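4. Adding a parish to the Skernness place file

Before you type a population, check what it counts. The old gazetteer gives Troltar 2,119 people, but that figure takes in Sovik, a separate parish until the boundary was redrawn. Troltar alone had 1,304. Both get quoted as "the population of Troltar", often on the same page.

1. Open the parish record and choose Boundary. Pick the civil parish, not the church one.

2. Enter the population and the year of the count. If you have no year, leave both blank.

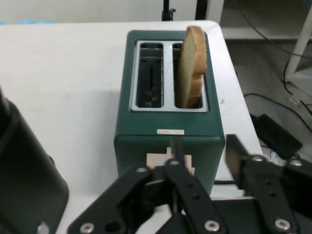 Fig. 4. Toaster with one slice in the right-hand slot.

3. Under Former Names, add only spellings you have seen on a map or in a register. "Locally known as" is not a source.

4. Press Match. The Miettinen index will offer a list of places with similar names. It claims to rank them by distance. Check the grid reference yourself.

Caution: Match overwrites the district field without asking. Write down the old entry first.

Note: The railway halt at Sovik is listed as open. It has been shut for 26 years, whatever the import says.
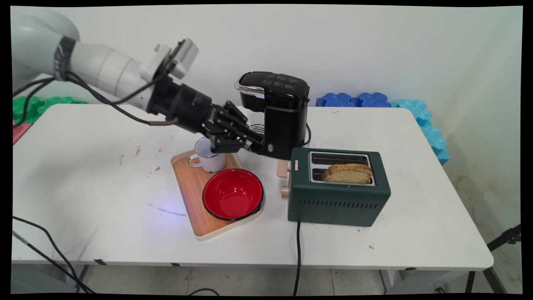 Reader's comment, October 17, 2020: I followed step 4 and it still put Sovik in the wrong district. Going back to Boundary and saving again before pressing Match sorted it for me, though the halt came back as open.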